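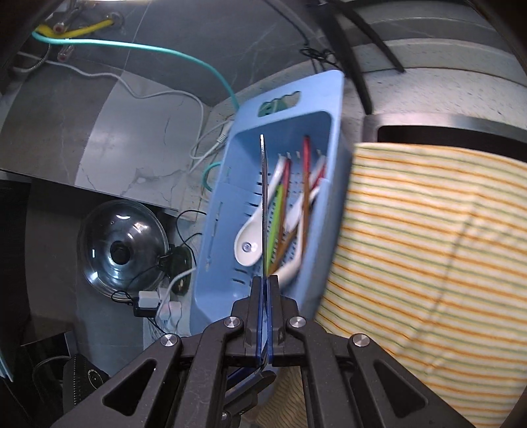 Knives go in point down or they don't go in at all, wrote one reader from Mirgate after the September issue, and anybody who stands them blade up deserves the stitches. Fair enough. We had asked what people do with the cutlery drainer, expecting a polite silence, and got 14 replies, most of them cross.

The point-down camp is the largest. Their case is that you reach into a drainer without looking, usually while talking to someone, and a handle is a nicer thing to meet than a tip. The other side says a blade standing on its tip in a plastic caddy finds the drainage holes, scratches the floor of the thing and goes dull. I have my doubts about the dull part. I've heard it for years and have yet to see a knife ruined by a drainer, while I have seen plenty ruined by the drawer.

A third group says sharp knives shouldn't be in there in the first place. Wash, wipe, put away. I agree with them and don't do it, and I suspect half of them don't either.

Then there are the products. Langlois sells a drainer with a separate knife slot, and the Enska one has a lid, which strikes me as an odd thing to put on something meant to let water out and air in. Two readers swear by the Gramadov rack, although one admitted the chopsticks fall through it. A plain perforated caddy, the light blue plastic sort with a handle slot cut in the end, does the same job as far as I can tell. It wants emptying more often than most of us bother to, and a scrub along the bottom where the grey stuff collects.

On wooden chopsticks, opinion was closer to settled. Don't pack them in tight with the spoons, and don't leave them standing in a puddle overnight. Whether the colour of the plastic keeps mould away, as one letter claimed, I'll leave to the person who wrote it.

Tea towels came up too – dry everything by hand, or let it drip? Send us your views for the next issue, and please keep them shorter than the 782 words we received on forks.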